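Fold it on the bed and stop there

Laundry advice has gotten out of hand. Boards, dividers, the upright method, drawers like filing cabinets. I bought in for 9 months. Had the Wevik board and everything. Now? A bed and two hands. Fine. 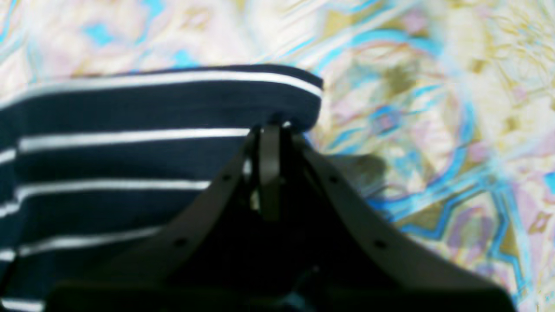 OPINION / HOME

Navy with white stripes, folded over on itself, on a patterned sheet. Good enough for any drawer in this house. Stripes are a decent guide too, if you care to line them up. I mostly don't.

The board people will say creases. OK. Creases. You put the thing on, you walk to the bus, you sit down, and there are creases. Three minutes a shirt to put that off untill lunch is a bad trade.

And knits don't want to be rectangles anyway. Pick one up and the neat part goes.

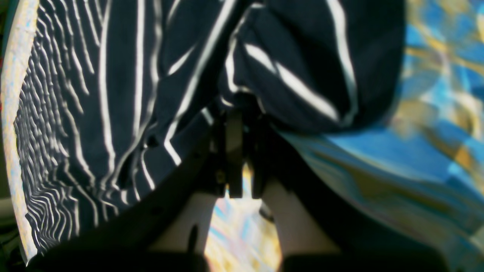 Nuria Marín, home columnist

Pleats on one side, big soft folds on the other, white lines bending all over the place. I like cloth better like that. Cotton is meant to move.

So my rule, if you want one. Over once, over again, in the drawer. Sheets get rolled. Socks get paired if they're speaking to each other. Suits and silk, sure, hang those, take your time. Everything else is teh stuff you'll be wearing again by December, and probably sleeping in.

The board went to my sister. She uses it as a tray.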